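Pavmont's snack swap is back, and the kitchen is already full
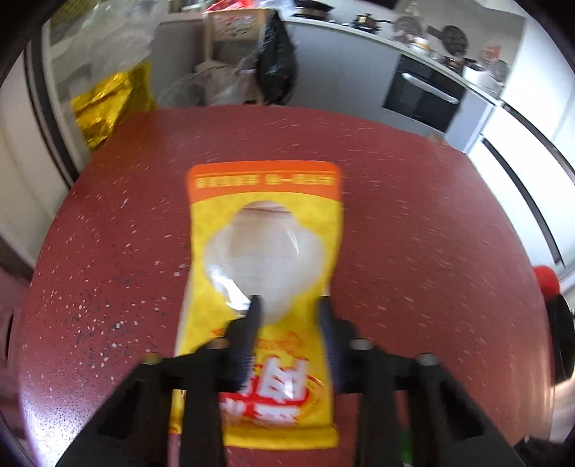 Bring things you can't read, Theresia Aebischer told me when I asked what to carry over this time, because those always go first. So I've been walking up and down the import aisle at Drulten with a basket, ignoring everything I recognize.

If you missed the spring round, the snack swap at the Pavmont community kitchen works like this. You bring three packages of something to eat, sealed, and you go home with three packages of something else. No money changes hands. There's a long table for savory, a smaller one for sweet, and a corner by the window for the things people can't agree on (dried plums with salt on them, mostly, and a seaweed roll that caused a real argument last time). Doors open at 4 p.m. and it goes until the food runs out or everyone gets tired of standing.

I love it. I came home in May with a bag of puffed corn, a tin of tiny fish and some sort of sesame brittle that I finished in the car, and I have been trying to find that brittle ever since. If you were the one who brought it, please come back!

The big change this year is the labels. Last time plenty of people picked up a package, turned it over, turned it over again and put it back because the ingredients were in a language they couldn't read. So now there are cards. Whoever brings a snack fills one out with what it is, what it tastes like and whether it has nuts, milk, egg, wheat or shellfish in it. If you don't know, you write "don't know" and it goes on a separate shelf for the brave and the allergy-free. Deisy Mamani has been typing up the blank cards and she tells me she printed 200 of them, so please take a few home and fill them out at your own kitchen table. The line to borrow a pen was ridiculous in the spring.

She's also asking for better descriptions. "Crunchy" is no help to anyone, she says, and neither is "good." Her favorite card so far is for a rice cracker and reads, in full, "like eating a very quiet potato chip." I would pick that up, wouldn't you?

A few practical things, and then I'll let you go shopping.

Packages have to be factory sealed. I know your aunt's peanut candy is wonderful — mine makes it too — but homemade food is out this time. The kitchen's rules changed over the winter and the swap has to go along with them. There may be a separate evening for homemade things later in the year. Theresia is working on it and doesn't want to promise a month yet.

Check the date on the back. Some countries print the day the thing was made and some print the day it should be eaten by, and those are very different pieces of news. The folks at the door will help if you aren't sure which one you're looking at. Anything past its date goes back in your bag, no hard feelings.

Nothing that needs a refrigerator, please. The one in the kitchen is spoken for that afternoon.

Boxes and bags are welcome, too. We always run short of things to carry snacks home in, so if you have a clean paper sack or a carton folded up behind the door, bring it along and leave it by the entrance. Kaufmann, the bakery on the corner, is giving us a stack of flat boxes, which is very kind, but they're cake boxes and they don't love a heavy jar.

There's parking behind the building for 30 cars. It filled up early last time, so walk if you can, or take the bus and get off at the library. Strollers are fine, the ramp is on the left side, and kids can swap too as long as they bring their own three packages. My neighbor's boy traded a chocolate bar for shrimp chips and looked stunned at himself for the rest of the afternoon.

Whatever is left at the end goes to the after-school room down the hall, where I'm told the seaweed has a following.

You can put your name down on the sheet by the kitchen door, or on the Flokus page if you're already signed up there. It helps the organizers work out how many tables to pull out of storage, but you can also just show up. Early drop-offs are being taken in the mornings until noon. I dropped mine off yesterday and came very close to swapping before the swap, there was so much on offer.

I did manage to walk out with my hands empty. I've got my eye on the corn puffs, though, so if you see me heading for the savory table at one minute past four, you'll know why.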